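Jumpers, again

Tue 20 March

The heating has been off for three days now, which in our flat is how you know the season is changing. So on Sunday I started on the knitwear. I do it twice a year, once in October when everything comes out and once in spring when it goes back, and I have been meaning to write down how I go about it because I forget over the summer and end up working it out again.

I keep my winter jumpers in two fabric boxes under the bed, and the summer things go in the same boxes when the jumpers come out. The boxes are from Illavard and cost 18 pounds for the pair. They have a zip on three sides and a handle that has already come away on one of them. I wouldn't buy them again but I'm not going to replace them while the zips work.

The first job is to get everything into one place. That means the wardrobe, the chair in the bedroom, the hooks by the front door and the bag that went to Skudgate with me at Christmas and was never properly unpacked. I found a grey cardigan in that bag that I'd been blaming the launderette for.

Then washing. Anything I've worn since its last wash gets washed before it goes away, even if it looks clean. I learned that one the expensive way with a navy crew neck that had moth holes all down one cuff. I use the wool cycle on the machine, cold, with half the liquid it says on the bottle, and I never put more than two thick jumpers in at once. They come out heavy and they need to go flat on a towel. I used to hang them over the airer and every one of them ended up with a ridge across the middle and arms down to the knees.

Drying takes a day and a half for a chunky one and less for the thin ones. I turn them over before bed. We don't have a spare room, so for most of the week there is a jumper on a towel somewhere you would like to sit.

Folding is done on the bed. The table is the better height but it's never clear, and a fitted sheet has enough grip that the knit doesn't slide about. I strip the duvet off first and push it to one end.
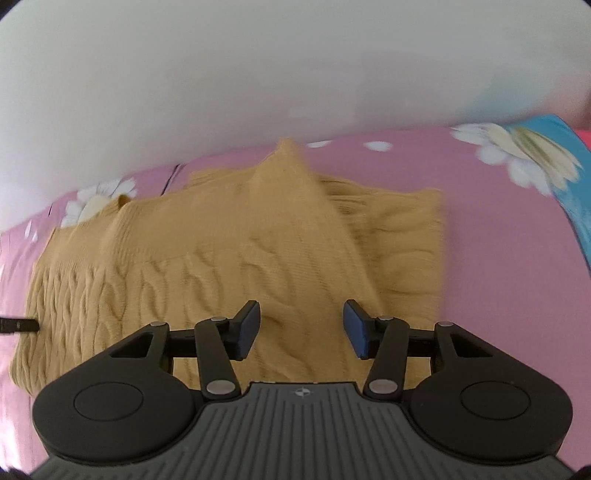

Cable knit is the awkward one. It's thick to start with, and the cables don't like being bent along their length, so I've stopped folding it into thirds like the plain ones. What I do now is lay it face down, bring the sleeves straight across the back so that they overlap, smooth out the lump where they cross, and fold once from the hem up to the shoulders. It makes a bigger parcel but it comes out in October without a crease down each side. Plain jumpers get the usual treatment, sides in, sleeves down, then in half and in half again.

I did try rolling for a year. It's fine for a suitcase. In a box for six months the outside of the roll stretches and the neckband goes wavy, and a jumper with a wavy neckband never sits right again.

Heaviest at the bottom, then the medium ones, then anything fine on top. Between the layers I put a sheet of tissue, though I have used clean pillowcases when I ran out. For moths I use cedar blocks from Ritar, and I rub them with sandpaper each time because they stop smelling of anything after a few months. I also bought a pack of lavender sachets from a shop called Gil, 3 to a pack. They smell strong enough to get through a closed zip, so I put one in each box and gave the last one to the coat cupboard.

There is always a pile left over. This time it was two jumpers I didn't wear once all winter and a polo neck that itches. The polo neck has gone in the charity bag. The other two I've put back in the box for one more year, which I also did last spring.

I've left one thick jumper and the grey cardigan out, because it will be cold again at Easter and I don't want to be on my knees pulling boxes out for the sake of a weekend. The hats and scarves still need doing. They're in a carrier bag on the back of the bedroom door and I'll wash them when the next dry day comes along.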